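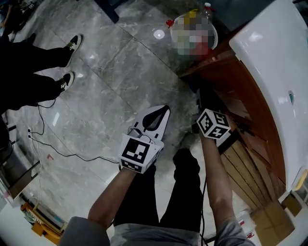 The robotics workshop at Bredex in Tomar has begun a comparison of two hand-held grippers, which people use to record movements that a robot arm will later repeat. The test started this week and will continue until November. The first model on trial is white, with two pointed fingers that open around a black triangular pad, and it has a small grey sensor module with a thin cable near the base. A white cube with black-and-white marker patterns is mounted on it, and the person who tests it holds a second cube of the same kind in the other hand. The markers let the software calculate where each hand is and how it is turned.

The second model comes from Greker, a small supplier that until now made mostly parts for packing machines. It is heavier and has flat fingers with a rubber surface. Bredex wants to know which of the two gives cleaner recordings, and which one a person can use for a whole morning without a sore wrist.

"On paper they are very similar," said Reinaldo Fagundes, who leads the trial. "The difference comes when you work with them. With one you pick up a spoon at the first try, with the other you must think about your fingers, and then the movement is slow and not natural."

The plan is to make 3000 recordings in total, divided equally between the two models. There are 21 household tasks on the list, such as opening a drawer, putting a cap on a bottle, folding a small towel and moving a cup from one shelf to another. Each task is done by different people, right-handed and left-handed, so that the result does not depend on one person's habits.

A recording is refused when the software loses the position of a marker for too long. In the first 100 attempts this was the most common problem with both models - more common than a dropped object. The workshop found that strong light reflected from shiny surfaces makes the markers difficult to read, and that the same thing happens when the person turns the wrist quickly. Fagundes said that the lamps will be moved and that the cubes may be printed again on matt paper.

The two models will also be compared on the robot side. Recordings from each one will be used to train the same arm, with the same controller and the same settings, and the arm will then try four of the tasks without help. This part is in the hands of Pádraig Mac Carthaigh, who came to Tomar from the Oyelaran laboratory in spring. He expects the pointed fingers to be better for thin objects and the flat ones for soft objects, but he does not want to say more before the numbers are ready.

Price will play a role too. The Greker model costs about a third more, but its fingers can be changed without tools. For the white model the fingers are printed in the workshop, and a new pair is ready the next day.

Bredex has not decided if it will buy more units of the better model or if it will ask for a new one that combines parts of both. The results will be given first to the partners of the project, and after that a short report will be put on the workshop's page - with the refused recordings included, so that other groups can look at them.

2018-10-06
By the Tomar news desk

News > Technology > Workshops

Related items
Greker opens a second assembly room
Choosing a controller for a small arm: notes from Oyelaran
Bredex evening course on camera calibration is full
Marker cubes: how to print them and how to check them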